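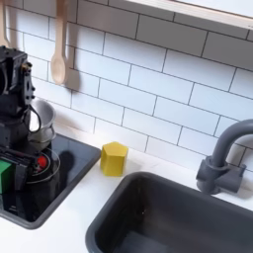
January, purchase list for the second kitchen station, continued. Margaritis sent the quote for the servo arm and it is higher than I expected, so I went again through what we must really buy. The arm itself is the large part. The cable is my worry: on the arm over the stove it makes a wide loop out to the side, and I want clips and a shorter cable in the order from the beginning. The pot and the blocks we can get in any shop.

Spare servos: 10 at $21 each from Tarkow, or $81 for a pack of four with brackets. I prefer the first offer.

Freight to Andstead is $51, the same for one box or two, so order all together.

To ask: does Skastwood still hold the grippers in stock? Colour of the sink does not matter.

Budget form not started.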